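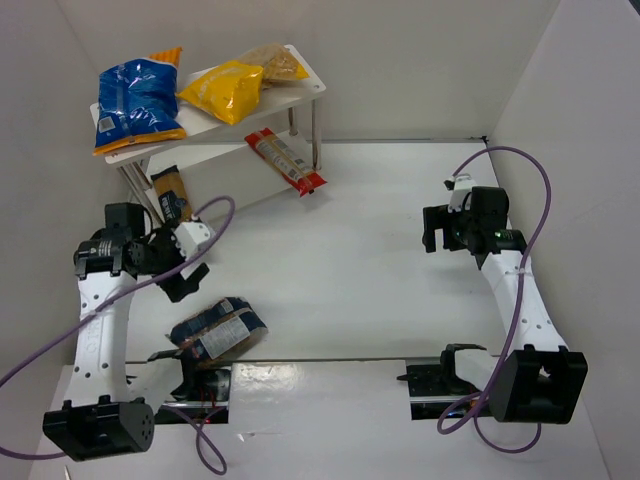 My aunt's rental cottage in Listthorpe gets its walk-through every August, before the fall bookings start, and for the past few years the person doing it has been me. I use the same checklist each time and scribble comments next to it, and enough of you asked for the list that I'm finally typing it up (sorry, Catrin, I know you asked twice!). I begin with anything that stands on legs and holds stuff up. Take a little two-tier rack with metal legs like the white one there, with packages on the top board – I'd put a hand on each end and give it a gentle push sideways before I trusted it with a toaster. Then I check the fasteners near the corners, and I move anything heavy down to the lower board.

Kitchen

Shelves and racks steady – OK. The one by the back door had a leg working its way out, so I tightened it.

Stove knobs turn off with a click – OK, except back left, which needs a firm hand. I've put a note on the fridge until Normunds can come look at it.

Fire extinguisher gauge in the green – OK. Pin in place, tag readable.

Outlet by the sink trips when tested – FAIL the first time, fine after I pressed reset and tried again. I don't love that. Calling the electrician anyway.

Under-sink cabinet dry – OK. Somebody had stuffed a towel behind the pipe and I spent ages feeling around for the leak it was supposed to be catching. Couldn't find one.

Stairs and hall

Handrail tight – FAIL. Bottom bracket wiggles. The screws just spin, so the holes need filling and redoing. The rail should be 36 inches up and it is, so at least that part's right.

Carpet edges flat – OK on the stairs, curling on the landing. Double-sided tape for now.

Light switches work top and bottom – OK.

Smoke alarms – the hall one chirped at me the whole visit. New battery, still chirped, and then I read the date on the back and it was way past replacing. I picked up 2 new ones from the hardware store in Mollora and put both up before dinner.

Bedrooms

Windows open all the way and stay open – OK in front. In the back room the sash drops like a guillotine, so it's locked shut with a sign until the cord is fixed. That room can't be booked meanwhile.

Dresser strapped to the wall – OK. I pull on it hard every year and feel silly every year.

Blind cords tied up high – FAIL, both down again. Moved the cleats up.

Outside

Porch steps – third one is soft at the left end. I've set aside $300 for the lumber and Horațiu's time, which he says is too much, so we'll see.

Porch light – OK after 9 at night, when I went out to check the sensor in my slippers.

Gate latch – sticks, but it closes.

Still to do: handrail, sash cord, step, electrician.

14 comments | 6 shares

© Carys Bevan | Contact | Back to top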